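Section 7: When the fingers won't open all the way (or won't stay open)

I'm putting this one in the guide because it cost me most of October. If your Ogura hand-held gripper squeezes fine but comes back sluggish, or stops short of fully open when you let go of the trigger, you've got what we started calling a lazy return. Mine did it so gradually that I got used to it, and I went on recording with it until Lâm Tăng looked through my session log and asked why every release took so long.

A lazy return is a nuisance when you're picking up packets. It's a safety matter when there's a second person at the table, so please read the caution before you grab a screwdriver.

CAUTION: Never clear a stuck finger with your other hand while you've got a grip on the trigger. The linkage lets go all at once and it will pinch. Ignacio Yáñez has the blood blister to prove it (left thumb, very dramatic, he's fine). Put the gripper down first, then use a plastic pick.

What you'll need

The small driver from the Fostik kit, a lint-free cloth, a plastic pick, and good light. No oil! I tried oil. It crept onto the grip pads and then nothing would stay in the fingers at all, and I had to order new pads from Lotinness.

Checking and freeing the fingers

1. Stop the recording and save it. If the fault showed up partway through, write down the episode number. Mine was 1205, and I only know that because Lâm made me go back and find it.

2. Unplug the gripper from the logger. Wait until the status light is out.

3. Squeeze the trigger slowly and let it go slowly. You're feeling for a gritty spot. If it's smooth both ways, skip to step 7.

4. Look at the pivot screws where the finger links meet. Tightening them too hard is the number one cause of this fault, and yes, I was the one who tightened them. Back each one off by a hair, then try the trigger again. The finger should swing freely without wobbling side to side.

5. Run the pick along the openings between the links. Lint loves it in there, especially if you work anywhere near a couch or a rug.

6. Wipe the grip pads with the dry cloth and check that neither one is peeling at the tip. A lifted corner can catch on the link behind it and feel exactly like a tight screw. I chased that one for an entire evening.

7. Plug back in and run the open/close check from the Firnholm menu. Let it do all 18 cycles. Don't stop it at five just because it looks good, I've been burned that way.

Note: If you're working with 2 grippers, do both, even if only one is acting up. They get the same use and they pick up the same fluff.

Checking the open position at the table

Once the menu check passes, go back to your work surface and hold the gripper out over a bare stretch of it, the way you would just before reaching for something. Let the trigger all the way out. Both fingers should swing wide and sit at matching angles. If one hangs in closer than the other, go back to step 4 and work on that side only.

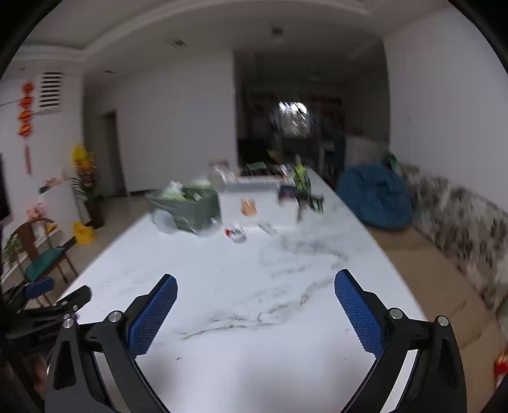
Fig. 7. Fingers wide open over the bare end of the table, nothing in the grip.

Keep your items well away from you for this part. I like mine bunched up at the far end so I'm not tempted to grab something and call it a test.

If it still sticks

Stop using it. I mean it, don't nurse it through one more session. A finger that hangs up can hold on to a thing after you've told it to let go, and the natural reaction is to reach in and pull. Tag the gripper, note the episode number on the tag, and send it in with the pads still on so the bench can see how they've worn.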